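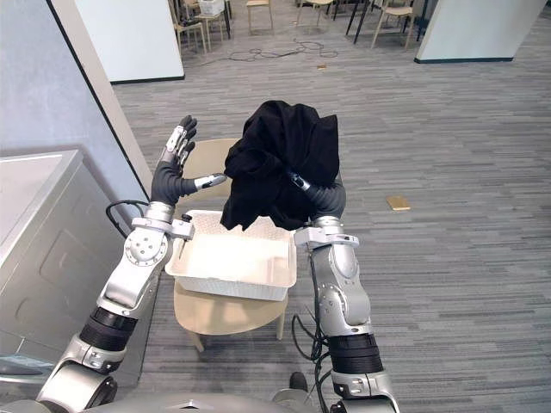 Chapter 4
Cloth: Fibers, Yarns, and How They Are Put Together

Pinch the sleeve of whatever you are wearing and pull it gently, first along the arm and then across it. Did it stretch more one way than the other? Now pull it on the diagonal. Most likely you felt a third kind of give, different from the first two. You have just done a fabric test that mill inspectors were doing by hand long before there were machines for it, and by the end of this chapter you will be able to say why each pull felt the way it did.

Cloth is so common that we stop seeing it as something made. Yet a plain cotton shirt is one of the more complicated objects in an ordinary home. It starts as plant hairs, each finer than a hair from your head. Those hairs are cleaned, combed, twisted into yarn, crossed or looped into fabric, colored, cut, and sewn. Something can go wrong at every step, and when you learn to read fabric you can often tell which step it was.

In Chapter 3 we looked at single fibers under the microscope: the flat, twisted ribbon of cotton, the overlapping scales of wool, the smooth rod of polyester. Keep those shapes in mind. They come back again and again in this chapter, because the shape of a fiber decides a great deal about how it behaves once it has neighbors.

4.1 From fiber to yarn

Take a small tuft of cotton from a cotton ball and pull it apart. It gives way with almost no effort. Now take another tuft, roll it between your finger and thumb as you draw it out, and try again. The thin string you have made is surprisingly strong! You haven't added any material. What you added was twist, which presses the fibers against one another so that friction holds them.

More twist makes a stronger yarn, up to a point. Past that point the yarn turns hard and kinky, and in the end it gets weaker. Spinners have always worked between these limits. The old spinning school at Nostcombe kept a sample board with 100 short lengths of yarn pinned in order, from barely twisted to badly overtwisted, and new students were asked to find the strongest one by touch alone. Few managed it on a first try.

Yarns made from two or more strands twisted together are called plied yarns. A 2-ply yarn is usually twisted in the direction opposite to its single strands, and this balances it so that it hangs straight.

4.2 Woven and knitted

Nearly all of the clothing you own is either woven or knitted. In a woven fabric, two sets of yarns cross at right angles. The lengthwise yarns are the warp, and the crosswise yarns are the weft. A sample of shirt cloth from the Zelivdale mill, used in the exercises for this chapter, has 1,317 warp yarns across its full width. In a knitted fabric, the yarn is formed into rows of loops, and each loop can change shape when it is pulled. That is why a T-shirt stretches over your head and a dress shirt needs buttons.

The difference also shows up in how fabrics fold and bunch. Drop a bedsheet and a sweater on the floor side by side and look at the folds – sharp or rounded, few or many. The word for this behavior is drape, and it depends on fiber, twist, thickness, and structure all at once.

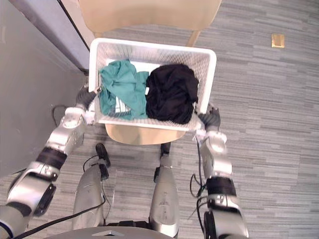 Figure 4.1 Two garments in a laundry basket. Compare the broad folds of the teal green one with the soft wrinkles of the black one.

4.3 Measuring drape

Drape sounds like a matter of taste, but it can be measured. In the Steiner disk method, used throughout this book, a round piece of fabric is laid over a smaller disk so that the edges hang down. A lamp above casts a shadow on paper, and you trace it. Stiff fabric throws a wide, nearly round shadow. Limp fabric throws a small one with deep waves.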